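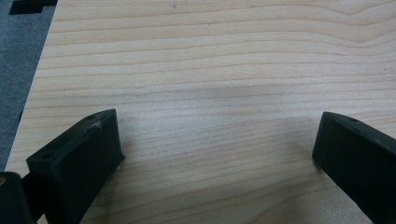

工作间记录
2023年1月9日,星期一
项目:诺恩斯特德(Nonstead)阅览室台面更换,浅色面板的验收与表面准备

本次记录涉及诺恩斯特德阅览室台面所用的浅色面板。面板由福克纳(Faulkner)木料行供货,共4块,其中第一块已移至铺灰色地毯的一侧进行目视检查。板面颜色为偏奶油色的浅黄,略带粉调,纹理细密,大体沿横向延伸,右上部有几道纹线略呈弧形弯曲,其余部分较为平行。表面观感平整,呈哑光,局部迎光处有轻微光泽。按本间惯例,弧形纹理不作为退货依据,但排板时须考虑其与相邻板的衔接,详见下文第三项。

一、到货核对

送货单与订单一致,板材规格、数量及等级均无出入。第二块背面有一处浅压痕,位于安装后不可见的部位,已用铅笔圈出并在送货单副联上注明。第四块的包装角护脱落,角部经手触检查未发现崩裂。上述两项已通知供货方备案,暂不要求更换。

含水率测量照旧在每块板的两端及中部各取一点。各点读数之间差异不大,均在订单约定的范围之内。第三块一端读数较另一端略高,拟静置后复测。复测之前,该块不进入裁切工序。测量仪的电池电量偏低,下次使用前应更换。

二、静置与存放

面板入库后应在室内静置10天,方可裁切。静置期间平放,板间垫条上下对齐,不得靠墙斜立。去年5月伊萨德(Isard)柜门一批出现翘曲,事后复查,主要原因即为垫条错位,且顶层未加压板。该批返工占用工时较多,各位同事应引以为戒。

检查时将板移至地毯一侧,是为避免底面与混凝土地面摩擦。移板前须先清理地毯,木屑和细砂嵌入绒面后同样会划伤板底。本次清理用吸尘器完成,未使用硬毛刷。

三、纹理与排板

台面总长较大,须由多块面板拼接,接缝处的纹理走向对成品观感影响明显。初步意见如下:第一块置于靠窗一端,弧形纹理朝外侧,使接缝落在纹线平行、间距紧密的部位;第二、第四块居中;第三块视复测结果决定用于另一端或留作备料。各块的朝向已用箭头标在背面,正面一律不做铅笔记号。

有同事提出将弧形纹理部分裁去,另行下料。经核算,裁去后余长不足以覆盖靠窗一段,且台面成品边线定为1,630毫米,不宜改动。现维持原排板意见,待业主方看过实板后再行确定。

四、打磨与涂装试验

试验在同批附送的小样上进行,不在正式面板上操作。小样分三段处理:第一段仅以细砂纸顺纹轻磨,除尘后上水性哑光清漆两遍;第二段先以湿布润起木毛,干后再磨,其余同前;第三段不上漆,留作对照。

初步观察,第二段手感优于第一段,漆后未见明显起毛。两段漆后颜色均较对照段略深,偏黄,粉调减弱。业主方曾明确表示希望保留木材原色,故此项变化须在交样时如实说明。是否改用含少量白色颜料的底漆,待伦代尔(Rendale)涂料的样品到齐后再作比较。该样品上周已申请,目前尚未收到。

打磨时室内温度及通风情况正常。集尘袋在作业中途更换一次,旧袋已按规定密封处理。

五、耗材与工时

本日领用细砂纸一包,清漆小罐一罐。清漆余量约32毫升,已转入小瓶并注明开罐日期,仅供补做小样使用,不得用于成品。小样编号、漆次及干燥时间另记于涂装登记表,本处不重复。

六、待办事项

1. 静置期满后复测第三块含水率,结果补记于本页空白处。
2. 更换测量仪电池。
3. 向伦代尔方面查询底漆样品的发货情况。
4. 备齐第二段处理方式的小样两件,一件交业主方,一件留存工作间。
5. 裁切前再次核对背面箭头与排板草图是否一致。草图以夹在本册封底内的一份为准,旧版已作废。

补记:下班前检查存放架,垫条位置正确,顶层压板已加。架侧标签上的入库日期书写不清,已重新填写。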